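The white chairs, finally

Feb 9, 2019

So I've gone and done it, I've bought new chairs for the kitchen! If you've been reading since August you'll know the old ones from Killey were on their last legs (sorry), and the one by the window pinched you every time you stood up.

I went back and forth for ages. There was a gorgeous set in Hermans at 208 each, which made me laugh out loud in the shop, and then Gijs Van Rooij mentioned that Solla over in Stakdale were clearing out their plastic ones at 50 apiece. I was in the car before he'd finished his coffee.

I'm a terror for turning furniture over before I trust it, so the white one went down on its side on a black cloth for a good look underneath.

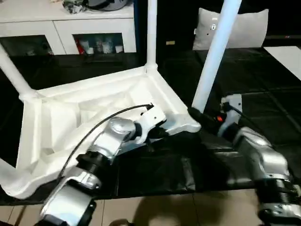 The underneath of the white chair, ribs and all.

I do like those ribs under the seat, and the way the legs go a bit wider where they join on. The old chairs had nothing like that, just four screws and a prayer. I've ordered felt pads for the feet as well, a bag of 60, so I'll be sticking those on everything in the house until they run out.

Cushions next. I fancy a mustard colour but my sister says grey, and she's usually right about this sort of thing, annoyingly. If you know anywhere that does round ones with proper ties, leave me a comment!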